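Carrying the shopping in takes a person two minutes. Unpacking it remains among the harder chores for a machine, and the reason is mostly the bag.

At Timura's test site in Grerkby, engineers have run the same grocery task since March on a two-arm cell using the Shawky controller. Of 449 attempts, 211 finished without a human stepping in. The best complete run took 13 minutes.

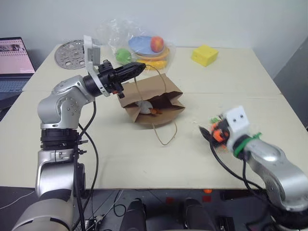
Contact with soft packaging accounts for most of the failures. Rigid goods hold their shape when touched, and a planner can treat them as fixed. A paper bag folds, slides and closes over its own contents. One arm therefore has to spend its time as a clamp, with the gripper at the top of the rear twisted-paper handle to keep it upright, while the front handle droops onto the tabletop. That leaves a single arm for picking, and it must reach into a dark opening where depth readings are poor.

Clear plastic is worse. Its wrinkles return false edges, and the Rokari vision software often splits one bag into several objects.

Speed can be bought with hardware. Reliability so far has come only from more training runs - 16 hours of them for each new bag type, by Timura's count. A kitchen sees more bag types than that schedule allows. Shop floors, where packaging can be standardized, are the likelier first customers.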